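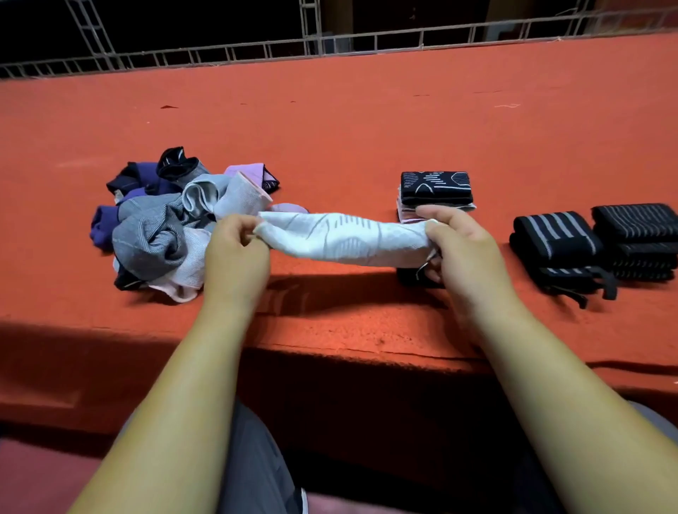
A white sock stretched between two hands, with the rest of the heap still to sort.

The rain stopped twenty minutes before kickoff, and by then Henrique Mendes had already decided that his team would kick less. He told me this after the match, still holding the paper with his notes, and he seemed surprised that I wanted to write it down. "When the ball is heavy, our boys kick it badly," he said. "So we keep it. Maybe we lose it also in the hands, but at least we lose it near to the other team's line."

Grelholm is a small club in a league of small clubs. It has one grass field, and on the far side a bank of earth where people stand. Last December the club was sixth from the top with a game in hand, and the members were speaking about promotion as something which happens to other people. Now they have won the spring cup and they will begin the new season one division higher, against clubs like Dirkby, who have beaten them every time that the two have met.

I came to Grelholm for the first time four years ago, to write about a tournament of seven-a-side rugby. I remember that the tea was very good and the scrum machine was broken. The scrum machine is still broken. Orlando Castaño, who plays hooker and repairs tractors for his living, has promised to weld it since that time, and his teammates ask him about it each week in the same polite tone.

Castaño is thirty-six years old and he did not begin with rugby. He played handball until he was past twenty, and you can see it in his lineout throws, which are flat and very fast. Pieter Venter, who jumps for most of them, told me that in the first season he could not catch half of them. "I thought he was angry with me," Venter said. They practiced alone, after the others went to shower, with one ball and a lamp on a long cable. In the cup final they won every lineout on their own throw except two, and both of these were in the first ten minutes.

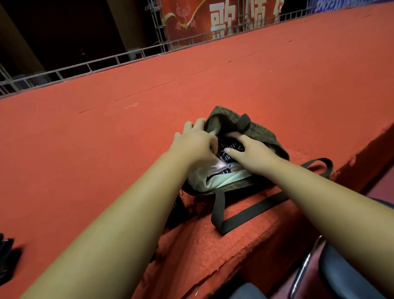

The final was played against Rebelo, on neutral ground, in front of 800 people. For most of the Grelholm players this was the biggest crowd of their lives, and the start was not good. Rebelo scored after four minutes from a simple missed tackle, and again before the quarter hour. Cecilia Bawa, the team manager, spent this period on her knees with one hand deep inside an open bag much like the olive-brown one in the photograph, looking for a spare mouthguard, and she missed the second try completely. She heard it from the noise. When she stood up again it was 12 to 0, and Mendes was talking to himself in Portuguese.

What changed the match was a thing that the spectators hardly noticed. Venter moved one place back in the lineout, and Castaño began to throw over the first Rebelo jumper. From this clean ball Grelholm could drive, and when Grelholm drives well it is not easy to stop without a penalty. There were three penalties in a row, then a yellow card, then a try from two meters under a pile of bodies. At halftime the score was 12 to 7. Rebelo had the better backs, but in the second half those backs touched the ball very little. The match ended 19 to 15 after 80 minutes, with a Rebelo kick that went wide on the left side.

Ilídio Sampaio played his last game that day. He has been the fullback of Grelholm since before the club had changing rooms, and he had told only his wife and Mendes that he would stop. He took the final catch himself, called the mark and kicked the ball into touch. Then he walked to the opponents' bench and sat there for a while with their injured captain, who he has known from school. I asked him later what they spoke about. He said they spoke about knees.

The new division brings longer journeys and higher costs. The bus to Tarer, the most distant club, takes three hours in each direction, and the first estimate that Bawa received was more than 1,000 euros for one trip. She has asked two other companies. Mendes would like to find a second tighthead prop before the first match, and he has gone to look at a wrestler in the next town, who is strong but does not yet know the offside rule. Training has started again already, twice a week, and Castaño has bought the welding rods.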